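Les petits objets de la grande table

Galerie de l'atelier Cletgate

Bienvenue sur cette page, que je promets depuis si longtemps à ceux qui nous suivent que je n'osais plus trop en parler ! Pour les nouveaux venus, Cletgate est un atelier de tri et de réemploi, installé dans l'ancienne mercerie de la rue basse, et l'on y reçoit tout ce qui traîne au fond des tiroirs, des trousses de toilette, des boîtes à chaussures qu'on n'ouvre plus depuis trois déménagements. Les gros meubles partent chez nos voisins de Brosley, qui ont la place et les bras pour cela. Nous, nous gardons le menu, le bricolé, l'orphelin, et je crois bien que c'est ce que je préfère.

En septembre, nous avons passé le cap des 4000 objets inscrits au grand cahier. J'ai voulu marquer le coup à ma manière, en parlant un peu de ces choses modestes que l'on pose sur la table l'une après l'autre, le temps de décider où elles iront.

Un mot de la table, justement, puisqu'on me pose souvent la question. Elle est longue, rectangulaire, et recouverte d'un revêtement bleu-gris un peu pelucheux, dans le genre feutre ou moquette. Les visiteurs passent tous la main dessus en arrivant (moi aussi, je l'avoue, et plusieurs fois par jour). On y pose les choses sans bruit, elles ne roulent pas trop, et les couleurs y ressortent joliment, ce qui aide beaucoup quand on a les yeux fatigués en fin d'après-midi.

La méthode nous vient de Karim Ouali, qui a longtemps rangé des réserves de magasin avant de nous rejoindre. On étale d'abord, sans chercher à classer, et on laisse de la place devant soi pour travailler. Ensuite seulement viennent les bacs : Radum pour ce qui sert à la maison, Bai pour la toilette et les soins. Ne me demandez pas d'où sortent ces noms, ils étaient peints sur les caisses quand nous les avons récupérées, et ils sont restés – on s'attache à ces choses-là.

La sonnette de comptoir, avec son dôme chromé et son socle noir, a tout de suite trouvé des admirateurs. Je lui verrais bien une seconde carrière à l'accueil, près du cahier, mais Karim tient à ce qu'elle soit proposée comme le reste, et je m'incline.

La petite brosse en plastique, d'un vert jaune très pâle, avec ses poils blancs bien serrés et son trou pour la suspendre. J'ai un faible pour les brosses, ma grand-mère en avait une pour chaque usage et gare à celui qui les mélangeait.

Le flacon blanc à étiquette verte et grise, et le sachet vert vif glissé en partie dessous. Pour ces deux-là, le bac Bai paraît tout indiqué, après lecture attentive de ce qui est écrit dessus, et donc avec les bonnes lunettes.

Si l'envie vous prend de nous apporter vos propres fonds de tiroirs, l'atelier ouvre à 10 heures, et il y a presque toujours du café. Venez avec un sac ou une boîte, même en désordre, surtout en désordre, et restez un moment à la table si vous avez le temps.

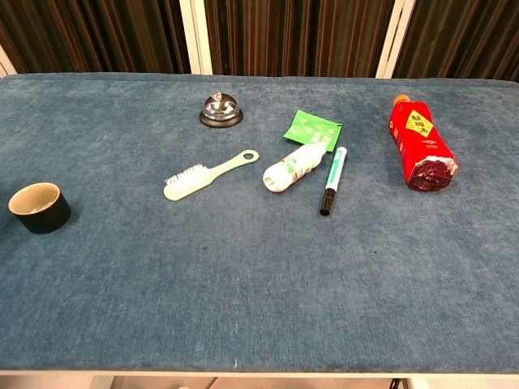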